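Hellance HG-2 Hand-Held Parallel Gripper

Order code HG-2. Supplied by Hellance, Jurnville. Evaluation units available on 4-week loan.

Overview

The HG-2 is a two-finger parallel gripper carried and operated by hand. It uses the same finger mount and stroke as the arm-mounted HG-2A, so a grasp tried by hand can be repeated on an arm without changing fingers. Both models take the full range of Hellance finger sets.

The hand-held model is intended for buyers who need to compare fingers, pads and camera positions before committing to an arm. It needs no mains supply, safety fence or arm controller. One person can set it up on a bench in a few minutes.

What is in the case

Gripper body with trigger handle
One pair of F1 fingers, rigid
One pair of F3 fingers, windowed
Battery and charger
Recording lead, locking plug at the gripper end
Calibration card
Hex key for the finger screws

The camera is ordered separately. See Camera options.

Finger sets

F1, rigid. Solid face with a thin rubber pad. Best for boxes, blocks, tool handles and anything with two flat sides. Gives the most repeatable closing position of the three. Poor on soft or rounded items, which tend to roll out at the lower edge of the pad.

F2, soft. Moulded finger that bends round the item. Good on fruit, bottles and bagged goods. The bend makes the closing position harder to read from the recording, and the pads mark easily. Replace when the surface turns shiny.

F3, windowed. Tall flat finger with an opening in the upper section. The opening lets the finger give slightly under load and leaves part of the item in view of the camera. Recommended for cloth, straps and small household items. Not advised for heavy tools.

Finger sets are sold in pairs. Do not mix types on one body, as the closing point is set for matched fingers.

Comparison trial

Tsehay Wako ran the three sets through the same list of 48 household items at the Munden test room in July. Each item was picked, lifted clear and put down again, and a grasp was counted as held if the item did not shift in the fingers between lift and release. The trial produced 1,416 recorded grasps in all. The full table is supplied with the evaluation unit.

F3 was the best of the three on clothing and thin straps. F1 was ahead on boxed goods. F2 held the widest range of shapes but took longer to set down cleanly, and two pairs had to be changed before the list was finished. No set did well on loose coins or playing cards, and we do not recommend the HG-2 for either.

Zuzana Havlíček repeated the clothing items with a second operator and obtained the same order of results. She noted that new operators squeeze the trigger too early with F3 and push the item away. A short practice run of 40 grasps before recording is now part of our loan instructions.

Camera options

C1, wide. Shows both fingers, the item and a large part of the surroundings. Straight lines curve towards the edges and must be corrected using the calibration card. Suitable for work in ordinary rooms, where the position of the gripper has to be worked out from the background.

C2, narrow. Gives more detail at the fingertips. Loses the background at close range. Suitable for bench work with a fixed marker board.

Both cameras fit the Paulík sliding bracket. Tighten the bracket before calibrating and leave it alone until the session is over.

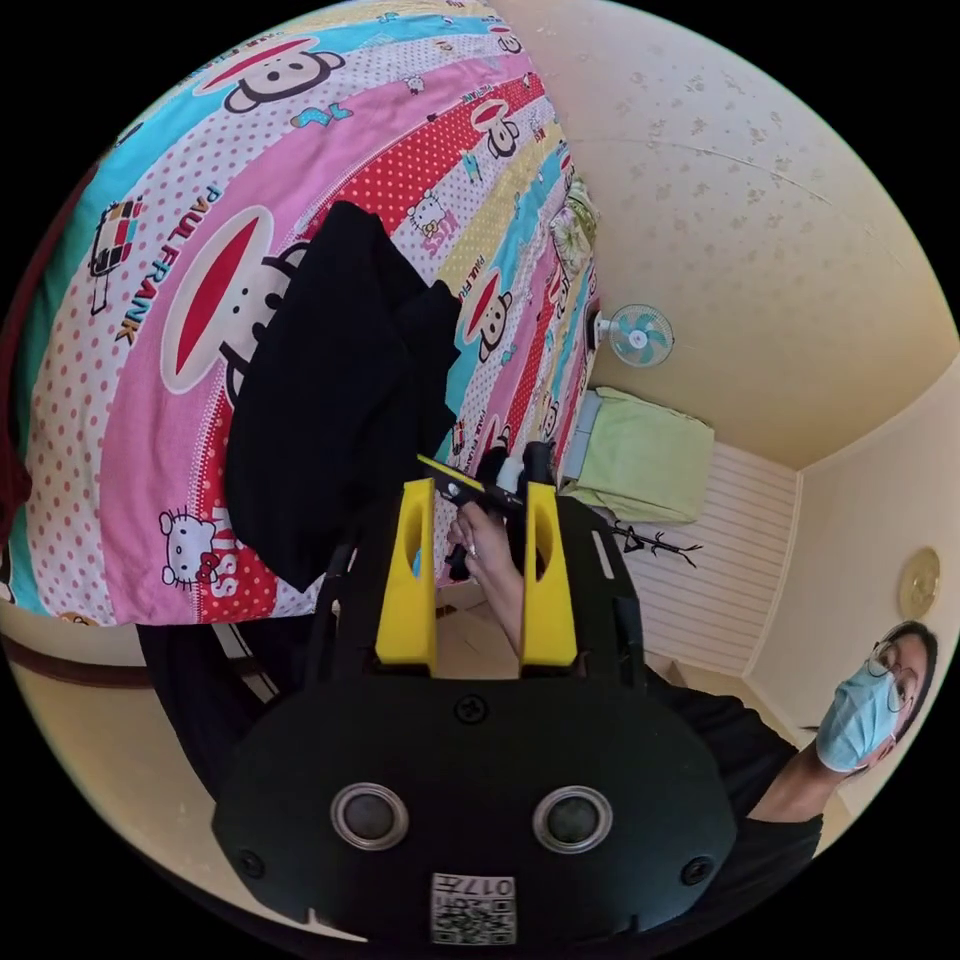 Controller and recording

The HG-2 records finger position, trigger position and time. Video is stored on the camera and matched to the gripper record afterwards by the start signal. The arm-mounted HG-2A sends the same values to the arm controller in the same order, so one reading script serves both.

Known limits

Finger position drifts slightly when the body is cold. Allow the unit to reach room temperature and repeat the zero step before recording. Recordings made on firmware older than the loan version cannot be merged with newer ones.

Loans and orders

Loan units are booked through the Jurnville office. State which finger sets and which camera are wanted, and whether the HG-2A mounting plate should be included. Worn pads are not charged. Missing finger screws are.

Page revised Oct 7, 2026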